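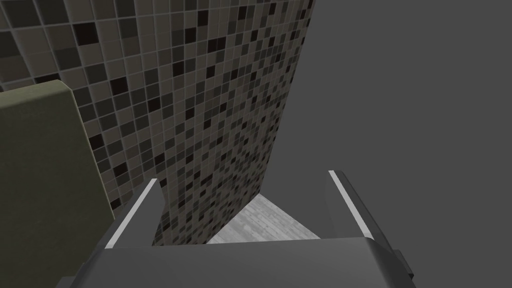

According to Sowmya Palaniappan, the stall was a units error in the grip check and the arm itself was fine. The logs only half support her. The Fluvar wrist controller stopped responding at step 3902 of the simulated run, and the grip check failed 10 steps later.

Views from the wrist follow, with notes by Wycliffe Kaijage. August 2019.
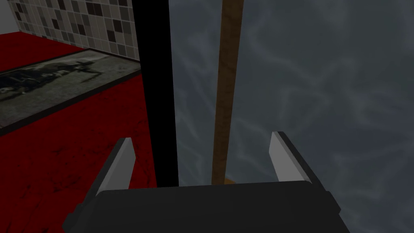 Open gripper below the wooden pole, red carpet at left.

No fault code was raised. The safety stop should trip after 400 ms without a reply -- it did not, and the planner kept sending targets to a dead controller. Irén Bozsik got the same result on 88 replays with the May build of Osstead. 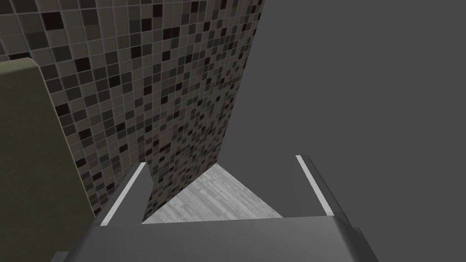 The stop timer was being reset by the planner's own messages. It now resets only on a reply from the wrist. The units error is logged separately and is still open.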